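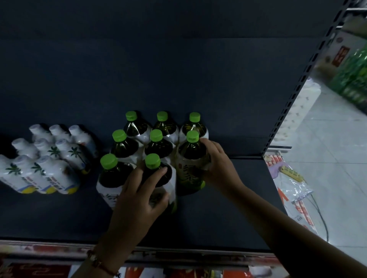

Green tea on a store shelf.

Verkora senior phone review
By Shahnaz Thambiah

My father is hard of hearing and had refused every smartphone we offered him. In June I set him up with the Verkora, a large-button handset with a touch screen, and used a second one myself so we could test calls between us.

Setup took longer than it should. You need an account on the Verkora website before the phone will make video calls, and the confirmation code expired once before it arrived. After that it was simple. The home screen shows five tiles: Call, Text, Video, Photos and Help. You can't add more, but you can swap Photos for email.

Call volume is the best part. He could follow a conversation with the TV on. Video calls were fine on home Wi-Fi and choppy on mobile data. Texting is slower, with big keys but poor word suggestions, and long messages get split in two.

The address book holds 200 contacts and can be edited from a family member's phone. I changed a wrong number for him from my kitchen and it updated within a minute.

I also tried the Skustik, which is lighter and has a better camera. Its menus are small, though, and he gave it back the same evening.

Battery: two days with light use.
Charging: dock included, no spare cable.
Manual: large print, clear, no index.

I would buy the Verkora again for someone who mainly wants to talk. For email every day, get a tablet.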